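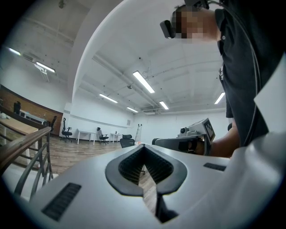
Last updated 22nd July

By Carys Morgan

I want to complain about a cable. It's a small thing to build a whole column on, I know, but it ate most of my January and I still get cross when I think of it.

We had a batch of 335 recordings from hand-held grippers, the kind where a person does the job and the robot is supposed to learn it later. Pick up, put down, fold, wipe, over and over. Bilal Jaber was running the sessions and I was doing the checking at the other end, with a big mug and not much hope. And 281 of those recordings had something wrong with their timing. The left gripper and the right gripper disagreed about when things happened. It was never by much! You could watch one and think it looked fine. Then you'd play the two sides together and a hand would close on a cup that the other hand had already let go of.

The cause was a worn connector on the headset cable. When a person bent over far enough, the plug shifted, the link dropped for a blink and came back, and the clock on one side started from a slightly different place. No warning light, no beep. The software (ours is called Skavlow, and I'm fond of it most days) saw a connection and was happy.

So here's my gripe, and I've had this argument with Alun Gough in two different parking lots now. Alun says it was operator error. There's a line in the setup sheet that says to check the cable before every session, and people got lazy about it. Well, sure they did. Have you ever worn that stuff? You've got a thing on your forehead, a gripper in each hand and a cable down your back, and you're meant to reach around and feel whether a plug is seated. With what, your elbow?

I think if a machine can tell that it lost its link – and ours could, it was sitting right there in the log – then it should stop. Flat out stop and make an ugly noise. Alun's answer is that people hate false alarms and would switch it off by the second day. He has a point. I've switched off plenty of beeping things myself, including one in my own kitchen that I probably shouldn't have. But I'd still take ten annoying stops over a month of bad data that looks good.

And it does matter past my own bad mood. Mārtiņš Koppel trained a test arm on part of that batch before we caught it, and the arm learned to let go early. It dropped a full jug from up to 30 inches, right by his foot. He was fine, the jug was plastic, and he laughed about it. I didn't laugh much. An arm that lets go early with a jug is a wet floor. Put the same habit in an arm holding something heavy and you've got somebody in the emergency room, and all of it from a plug that cost less than my lunch.

The fix took Bilal an afternoon. He put in a locking connector with a clip, plus a few lines of code that end the recording if the two clocks drift apart. Since then I've thrown out a lot of short recordings and I've enjoyed every one. Alun still wants the setup sheet made longer. I've told him I'll read the longer one when he's tried doing every step on it with both grippers on.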